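Häufige Fragen rund um Bürste und Schale

Schön, dass Sie bei Retico vorbeischauen! Viele Fragen erreichen uns immer wieder, und so haben wir die Antworten hier einmal in Ruhe zusammengeschrieben.

Welche Bürste passt zu welcher Schale?
Unsere Schale Lavutness ist flach und hat abgerundete Ecken, da kommt man mit fast jeder Bürste gut hinein. Wir selbst nehmen am liebsten eine mit hellen, dichten Borsten und langem Griff, einfach weil man damit bequem bis in die hinterste Ecke reicht.

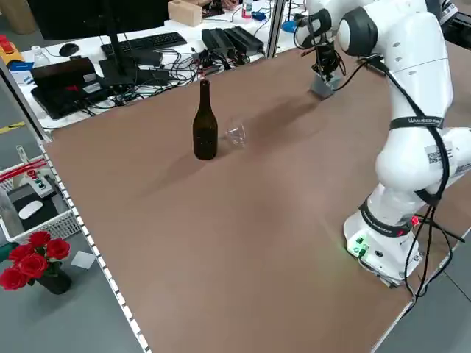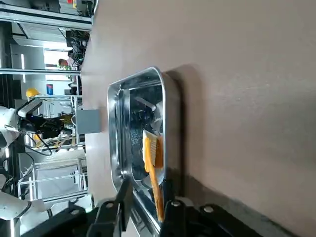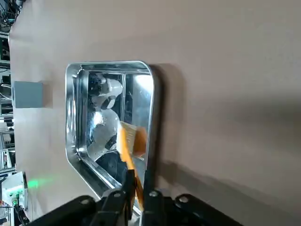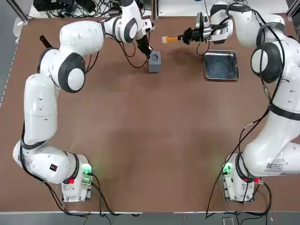

Bürste mit orangefarbenem Griff und Metallschale (zweites bis viertes Bild), Flasche aus braunem Glas mit durchsichtigem Becher (erstes Bild)

Wie reinige ich die Schale, ohne sie zu zerkratzen?
Mit lauwarmem Wasser, einem Tropfen Spülmittel und ganz wenig Druck. Bitte keine Stahlwolle, auch wenn es noch so eilig ist! Danach mit einem weichen Tuch trocken reiben, dann bleiben keine Kalkflecken zurück.

Wie oft sollte ich die Borsten auswaschen?
Bei täglichem Gebrauch alle 2 bis 3 Tage, sonst reicht es auch seltener. Zum Trocknen legen Sie die Bürste am besten mit den Borsten nach unten hin.

Kann ich beides zusammen bestellen?
Aber gern, das Set heißt bei uns Orkow. Im Lager liegen derzeit etwa 700 Stück, Sie müssen also nicht lange warten.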